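2025년 10월 13일 작업실 노트

Sedholm 시즌2 외계 종족 이마 보형물, 4차 시도. 급하게 적음.

어제 뜬 Bellis족 이마 2개 탈형. 하나는 쓸 만하고 하나는 콧등 쪽 기포. 실리콘 280g 배합인데 경화제 넣고 너무 오래 저은 것 같음. 다음엔 탈포 시간 늘릴 것. 가장자리 두께 여전히 문제. 관자놀이 쪽이 두꺼워서 배우가 눈썹 올리면 들뜸. 접착제로 누르면 되긴 하는데 클로즈업에서 선 보임.

시즌1 반응 다시 읽음. 제일 많은 불만 세 가지 정도로 정리:
- 표정이 안 보인다
- 대사가 뭉개진다 (의치 때문)
- 같은 종족인데 왜 다 똑같이 생겼나

세번째는 억울한 면 있음. 틀이 하나뿐이었음. 그래도 화면만 보는 사람은 알 바 아니지. 의치는 얇은 걸로 교체 확정, 발음 테스트는 Elis Eynon 대본 받는 대로.

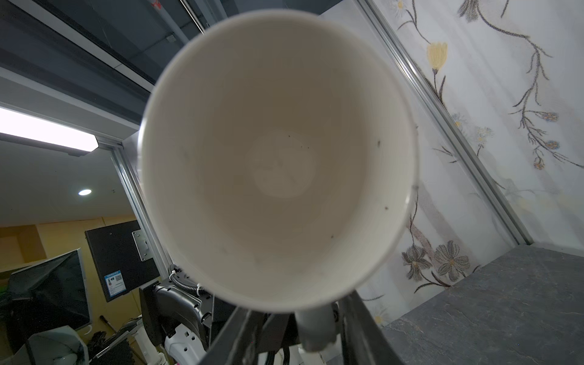

Nest Sayce는 의치만 얇게 해서는 소용없고 윗입술 보형물을 아예 빼야 한다고 함. 시즌1 206번 컷 틀어 보면 입술이 거의 안 움직이고 후시녹음이 더 또렷해서 오히려 인형극 같다고. 맞는 말인데 그러면 옆얼굴 실루엣이 너무 사람이 됨. 턱선으로 보완 가능한지 내일 점토로 먼저 볼 것.

Timard족은 반대로 손 안 대기로. 팬들이 좋아하는 건 건드리지 말자는 쪽. 다만 목 아가미는 라텍스가 삭아서 새로 떠야 함. 원본 틀 어디 있는지 Llinos Ellis한테 문의. 틀 번호 1099라고 적혀 있었는데 선반 목록에는 999까지밖에 없음. 목록이 옛날 거?

가발: 시즌1은 다 민머리였고 그게 말이 제일 많았음. 이번엔 뒷머리만 붙이는 안으로 감. 레이스 가장자리를 이마 보형물 밑으로 넣느냐 위로 덮느냐 아직 못정함. 위로 덮으면 빠르고 밑으로 넣으면 깨끗함. 아침 분장 시간이 모자라서 엑스트라는 위로, 대사 있는 역은 밑으로 갈 듯.

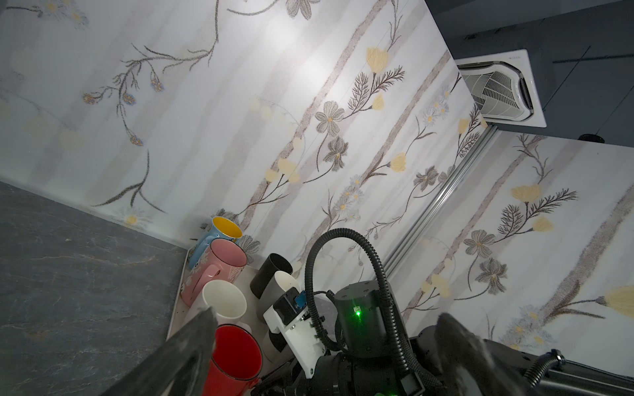

채색 얘기. 시즌1 피부가 단색이라 고무처럼 보였다는 지적, 동의함. 이번엔 층을 나눠서 올림. 밑색 → 혈관 → 반점 → 광택 순서. 혈관은 에어브러시로 직선 그으면 너무 기계적이라 고민하다가 벽 무늬 쪽으로 가 보기로 함. 연회색 세로줄 깔고 그 위에 짙은 회색 고사리 줄기처럼 가늘게 갈라지는 선. 밑에 깔린 줄이 흐려서 위의 줄기가 떠 보이는 게 좋음. 이마 중앙에서 정수리로 올라가면서 갈라지게. 노란 기운은 뺨 쪽에만 아주 조금. 꽃은 물론 빼고. 시편 2장 칠해 놓음, 조명 밑에서 보고 결정.

Iestyn Kneath한테 조명 색온도 물어봤는데 답 없음. 함교 세트가 푸른빛이면 회색 혈관이 다 죽을 수 있음. 그 경우 갈색 섞은 버전으로 갈아탐. Iltberg 안료 중에 따뜻한 회색 있었던 것 같은데 재고 확인 할것.
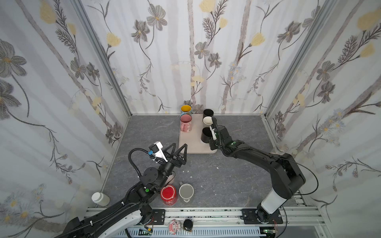

그리고 갈색 버전은 의상하고 부딪힐 위험도 있음. 갑옷이 구리색이면 얼굴이 묻힘. 의상팀 원단 조각 받아서 옆에 놓고 비교해야 됨. 안 받고 칠했다가 시즌1처럼 2주 날리기 싫음.

개체차 문제: 틀을 새로 세 개 뜨는 건 예산상 무리. 대신 이마 능선만 갈아 끼우는 방식으로. 공통 바탕 하나에 능선 조각 따로. 이음매가 능선 그림자에 숨으면 성공. 나이든 족장은 능선 깊게, 젊은 쪽은 얕게. Nanna Ravn이 스케치 몇 장 줬는데 두번째 게 제일 나음. 첫번째는 게 등딱지 같음.

남은 일
능선 조각 점토 원형, 얕은 것부터
윗입술 없는 버전 턱선 점토
1099 틀 행방
기포 난 이마는 버리지 말고 채색 연습용으로
땀 테스트 아직 안함. 2월 야외 촬영은 추위가 문제일 테니 접착제 저온에서도 한번

붓 세척액 거의 떨어짐. 주문 넣을 것.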